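Rotitz Opens Registration for Fall Kitchen-Table Bookkeeping Course
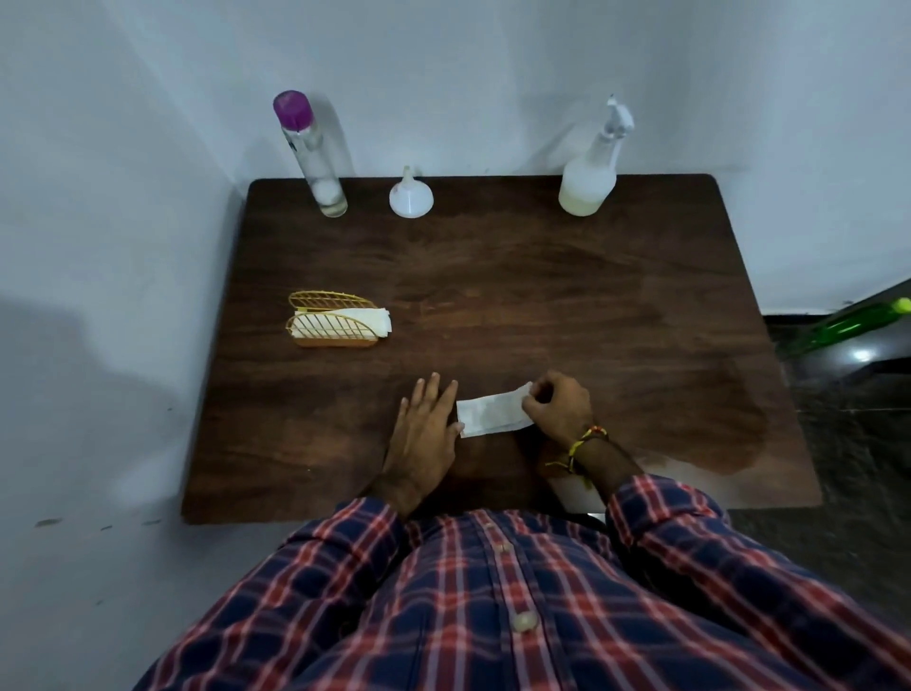 Page last modified: September, 4:15 p.m.

BALTPORT — Rotitz, the small-business training studio on Palamarchuk Street, is delighted to announce that registration is now open for its fall course in bookkeeping for people who work from home. The course runs for 9 weeks, with evening sessions starting at 6:30 p.m., and it is meant for bakers, tutors, tailors, piano teachers and anybody else whose office is also the place where the family eats supper.

The idea came from founder Nadiia Stelmakh, who did the accounts for her own alterations business at home for years before she ever rented a room to teach in. "I had receipts in a cookie tin and invoices in my coat pocket, and every spring I would sit down and cry a little," said Stelmakh. "I wasn't bad with money. I had never been shown a simple way to write it all down, and I kept meeting other people in the same boat — good, hardworking people who were embarrassed to ask."

Each class is kept to 20 students so there is time for questions, and there will be plenty of them! Students bring their own paperwork from the first evening and work on it at their own pace. The early weeks cover sorting receipts, keeping a plain income and expense ledger, and sending an invoice that gets paid. Later sessions move on to setting prices, putting money aside for taxes, and deciding when it makes sense to hire an accountant.

Kryrylo's Corner, the half hour of free one-on-one help that follows every class, is also coming back this fall. It is led by instructor Kyrylo Kravchuk, who joined Rotitz after a long stretch in the accounts office of a furniture importer and who is happy to look at even the messiest shoebox.

"People apologize to me before they open the bag," said Kravchuk. "I tell them I have seen worse, and I have. Give me 30 minutes and two paper clips and we will at least know which year we are looking at."

The printed workbook is included in the fee, along with a year of access to Fimico, the simple ledger program used in class. Students who prefer pencil and paper are very welcome to stay with pencil and paper, and every exercise can be done either way.

Places are offered in the order that forms come in. Anyone who took the spring course may sit in on the pricing and tax sessions again at no charge, as long as they let the front desk know ahead of time.

About Rotitz
Rotitz offers evening classes in the everyday side of running a small business, including bookkeeping, letter writing and customer service. Classes are held in Baltport.

Media contact: Nadiia Stelmakh, Rotitz, Palamarchuk Street, Baltport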